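Monday at the Levau open workshop

So I finally made it out to Butgate, and I'm so glad I did! The Levau building doesn't look like much from the road, but inside they let you wander right up to the benches, and I spent most of my visit at the one where they look after the Kistitness hand grippers. You hold the thing, squeeze, and two fingers close on whatever you want a robot to learn to pick up. Simple enough, except that the rubber pads take a beating. The sheet on the wall says to check them every 75 grips and swap them at 2000, and from what I saw the edges go ragged first – one pad had a whole bite missing from the side. 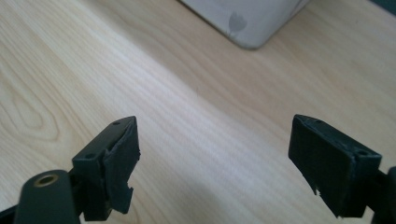 I asked what happens if you just keep going, and the answer was that small stuff starts slipping, and then you waste an afternoon blaming everything else. Changing pads is a pretty homely job. You take out the screws, pull the fingertip, peel off the old rubber, clean up the plastic and stick down a new piece (they buy it in sheets from Vaněk and cut it with a craft knife, 36 pads to a sheet). Then it goes back together and somebody opens and closes it a bunch of times to make sure the two faces meet square. I got to try the peeling part and I was terrible at it!

They also write up each gripper in a paper notebook, which I loved. Left and right pads get their own lines, and they don't always wear at the same speed.

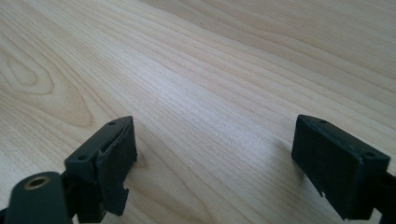
Fingers open, with wear along the lower edges of both pads.

Parking is free behind the building, and the coffee is by the side door. Get there before 10 if you want a turn at the bench – it filled up fast after that.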